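Equipment Planning and Procurement Lead, Robotics

Helix Laboratory for Manipulation Research, Kendemstead

The Helix Laboratory invites applications for the position of Equipment Planning and Procurement Lead. The appointment is for two years in the first instance, with the possibility of renewal. The successful candidate will prepare and manage the equipment plan for the laboratory's tabletop manipulation program, in which paired robot arms are used to handle everyday objects such as cups and drink bottles.

The laboratory is moving from a small number of work cells, bought one at a time, to a planned program of purchase and replacement. The position has been created to give that program a single point of responsibility.
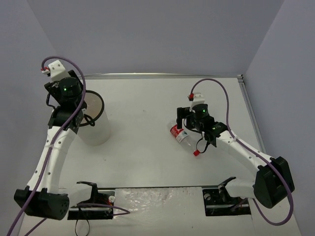
ABOUT THE POSITION

The post holder will report to Cathal Heffernan, Head of Laboratory Operations, and will work closely with the research groups at Kendemstead and at the Guvinholm annex. The main duties are as follows.

Prepare a rolling five-year equipment budget covering arms, grippers, wrist cameras, servo housings, cabling, work surfaces and enclosures.

Maintain the equipment register, which at present holds some 400 entries, and bring its part numbers and purchase dates up to a common standard.

Draw up specifications with the research groups and obtain written quotations from suppliers. Purchases above the laboratory's direct-order limit are put out to tender through the Fiore purchasing office, and the post holder will write the technical section of each tender.

Set stock levels for items that wear out or are used up. Cables, gripper fingers and connectors are replaced far more often than arms, and have so far been charged to individual projects as the need arose. A central budget line for these items is to be in place by June.

Plan the purchase of test objects. This is a modest line but an active one, as the groups require bottles, cups and packaging in a range of shapes, label finishes and wall thicknesses, and must be able to reorder the same item during a study. Requests currently reach the office by e-mail, often without a product name or a size, and the post holder will introduce a request form and a simple catalog.
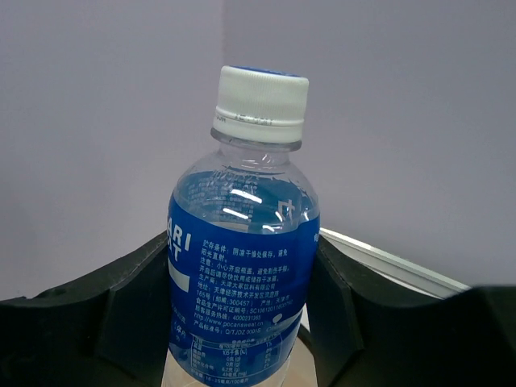
Where a product is sold only in certain markets, the catalog should also record the source, the expected delivery time and an acceptable substitute. The same form will later be extended to small tools and fixtures.

Advise on floor space, electrical supply and delivery access before any new work cell is ordered. Room plans for the Guvinholm annex are held by the laboratory office and will be provided on appointment.

QUALIFICATIONS

Required:
A bachelor's degree in engineering, business administration or a related field, or equivalent work experience.
At least five years of experience in purchasing or budgeting for technical equipment.
Ability to read mechanical drawings and supplier data sheets.
Good command of spreadsheets and written English.

Desirable:
Experience with robot arms, motion systems or laboratory automation.
Familiarity with import paperwork and warranty claims.
Experience of public tendering.

Programming skills are not required — training in the basic operation of the arms will be given during the first weeks of employment.

CONDITIONS

The position is full time at 39 hours per week, based at Kendemstead, with regular travel to Guvinholm. Travel between the two sites is reimbursed. Relocation assistance may be available and should be raised at the interview stage.

HOW TO APPLY

Applications should consist of a cover letter, a résumé and the names of two references. Applicants are also asked to attach a one-page outline of an equipment budget they have prepared or helped to prepare, with confidential figures removed. References will be contacted only after an interview has been held.

Interviews will take place in Kendemstead and will include a visit to the work cells. Questions about the duties of the post may be directed to Kedir Habte, Research Equipment Coordinator, through the laboratory office. Questions about pay and benefits should be sent to the personnel department.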